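Packing Waste in Small Online Shops -- Final Report
Khrystyna Pasichnyk
Term project, business and environment stream

Why this topic

My aunt sells soap online and half her garage is boxes. Wanted to know how much of a parcel is product and how much is air. Supervisor said keep it small so I kept it small.

What I did

Ordered or borrowed 15 parcels from three shops -- Prillari (candles), Sokol (tea) and Drustach (bike parts). Measured inside of each box in centimetres, then measured the item, then worked out the empty share. Also weighed the filler on kitchen scales. Emailed all three shops with the same five questions. Two answered. Drustach never did, even after a reminder in January.

For odd shaped items I used the smallest rectangle that would fit around them. Not perfect but its the same method for everything. 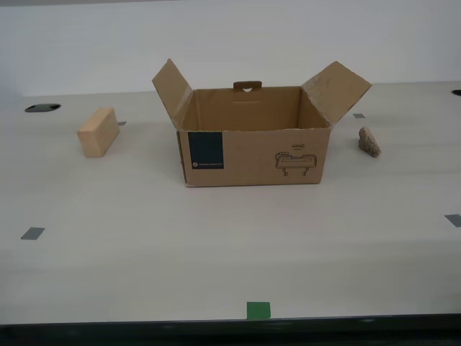

Fig. 1. Open carton with both side flaps raised.

Results

Sokol was the best by a fair way. They stock four box sizes and pick by hand. Prillari uses one size for nearly everything, so a single candle travels with a heap of crumpled paper. Heaviest filler in the whole set was 380 grams, in a candle order. The candle weighed less.

Drustach was all over the place. Some snug, one ridiculous.

Prillari told me they buy 2000 cartons at a time becuase the price drops a lot at that quantity. A second size would mean an order of at least 800 more and they have nowhere dry to store them. Fair enough. I hadn't thought about storage at all before that email.

Problems

Sample is tiny. Three shops, all ones I already knew of. Postage zones ignored. I lost the notes for one Sokol parcel and had to remeasure it from the flattened box, so treat that one with care.

If I did it again

More shops, and talk to the packers as well as the owners. Would also like to look at Panirberg, the packaging wholesaler Prillari buys from -- they apparently take back unused stock, but I ran out of time to check.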